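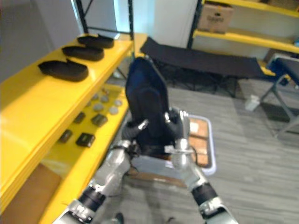

Backrest, both hands, tray underneath. Top shelf: the insoles.

I have been writing rules for a robot since December, and I would like to complain about it.

The job sounded small. Nillen wanted a house standard for two-armed handling work, something a new operator could read in one sitting and a visiting client could be shown without anybody blushing. Dagný Ásgeirsdóttir, who runs the handling side and has a low opinion of adjectives, gave me the old document to start from. It was called the Drimstead Notes, after the building it was written in, and it ran to 797 lines. One of those lines said "Be sensible near the arms." Another said "See above."

We are now down to 9 rules. I had hoped for 7, but two of them refused to be merged and I got tired of asking.

The rule I am proudest of is about big padded things, of which a seat backrest is the perfect case. It's tall, it gives when you squeeze it, and it's shaped so that a grip which looks lovely from the front can be hopeless from the side. The old wording was "hold securely". Securely according to whom? Mine says that both hands go on at a similar height, one each side, and that nobody calls it a hold until both are closed. If one hand has it and the other is merely nearby, you write down "one hand". People hate writing down "one hand". It looks like failure on the sheet. I have told them it looks much worse on the floor.

Then there is the rule about floors. I wanted to ban putting anything down there at all, on the grounds that I have shins. Dagný pointed out that large parts have to live somewhere and that trays have edges for a reason. So the rule now says the operator must be able to say where every tray is without looking down. I tested this on myself and did badly. Cables get a sentence of their own, which is that a cable is a thing and not a background. You name it in the setup notes along with everything else. I fought for that sentence through three drafts and I will be buried with it.

Shelves took the longest. Akton, who had a similar standard before we did, apparently give every item a marked spot, and for a fortnight I thought this was the grown-up way to go on. Then we tried it. Our people spent more of the morning lining up insoles than moving them, and the arms got very good at picking up things that had been placed by someone with a ruler. Real shelves are not like that. The rule we settled on is that the kind of item is fixed for each shelf and the arrangement is left alone. Discs may lie about as they please, so long as they do it on the disc shelf.

I did lose one argument. I wanted a rule about furniture: chairs, cots, anything a person might sit or lie on, all to be kept a set distance from the arms. I had 630 millimetres in mind, a figure I arrived at by standing there with a tape measure and feeling official. Ingvarsson, the outside firm who check our safety paperwork, wrote back one line asking where the number came from. I did not enjoy composing my answer. Distances now come out of the risk assessment for each setup, worked out from the reach and speed of that machine, and my rule simply says to go and read it. They were quite right, and I've since taken four other numbers out of the draft for the same reason.

The cups rule is still open. I say no drinks containers on the carpet while the arms are powered, empty or otherwise. Dagný says that if I write a rule for cups I'll have to write one for biscuits. The draft goes round again in July 2024 and I've left the line in, in brackets, to see who crosses it out.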